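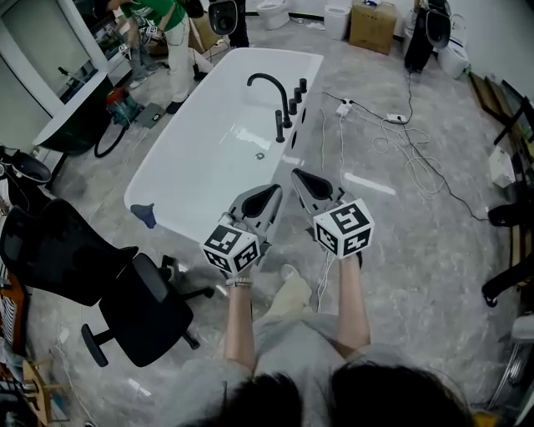 White freestanding tub, grey marble-pattern floor.

Stuston House accessible bathrooms, progress to 2020-01-27
Prepared by Yareli Alvarado

Quick one, full figures to follow. Waterproofing signed off on level 2. Tiling behind, Quezada short on the grey, rest due mid February. 8 bathrooms handed over, residents moving back in as we go.

Spend at 70 per cent of grant. Plumbing varation still with Plekine, havent had their price. Could add up to $173 per room for the rails.

Need from you: OK on the rail colour, and the second instalment please. Invoice sent last week.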